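Savesell opens its swap counter in Erness this March, and I can't wait to show you round

Posted in March, by the founder of Savesell

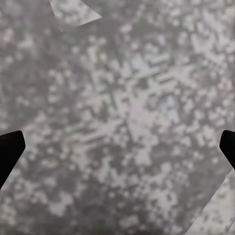
I've been wanting to write this one for ages. From this March, Savesell will have a proper front door in Erness, with a bell on it and a kettle behind the counter, and you'll be able to walk in with the things you've stopped using and walk out with money, store credit or somebody else's bread maker.

If you've only known us through the website, you'll know how it goes. You list a thing, somebody nearby wants it, and we hold the payment until they've got it in their hands. That works nicely for a pair of boots. It works much less nicely for a chest of drawers, or for my own mum, who will not put her bank details into a phone and has told me so more than once!

So the shop is for her, really, and for everyone who has asked us the same thing over the past year. We had 756 replies to our winter survey (thank you, I read every one, some of them in the bath) and the request that kept coming up was a place to bring things in person.

We've taken the old carpet showroom on Menon Street, next to the bus stop. It's bigger than we need and the heating makes a noise like a goose, but there's level access from the pavement and space to unload at the back. We've fitted it out with 400 shelf spaces, and you can rent one by the week or let us price and sell things for you. If we do the selling, we keep a small cut and you get the rest within 2 working days of the sale.

We're also working with Homari, the repair people, who'll have a bench in the corner every morning until noon. They'll look at lamps, toasters, radios and small furniture. They won't do televisions, and please don't bring them a petrol mower, they were quite firm with me on that.

A few practical bits. We'll take clothes, books, kitchen things, toys, tools and furniture that two people can lift. We can't take mattresses, car seats or cycle helmets. Anything with a plug gets a safety test before it goes on a shelf, and the test is free for the first 100 people through the door. Bring some form of ID if you're selling, and a bag if you're buying, as I've refused to order carriers.

We open at 10 in the morning and close at 6. I'd come early if you're after furniture, and later on if you just want a browse and a cup of tea.

The website is carrying on exactly as before, with the same fees and the same slightly wonky search box (we're fixing it, I promise). The only change is that you'll be able to pick the shop as a collection point, so you needn't hand over a coffee table in a car park in the rain ever again.

If you write for a local paper or do a bit of radio and you'd like to come and poke about before we open, drop us a line and I'll find you a mug. I'm happy to talk about prices, repairs, the lease, or why we have so many fondue sets already.

Press enquiries: Savesell press desk, Menon Street, Erness | © Savesell. All rights reserved. | Back to top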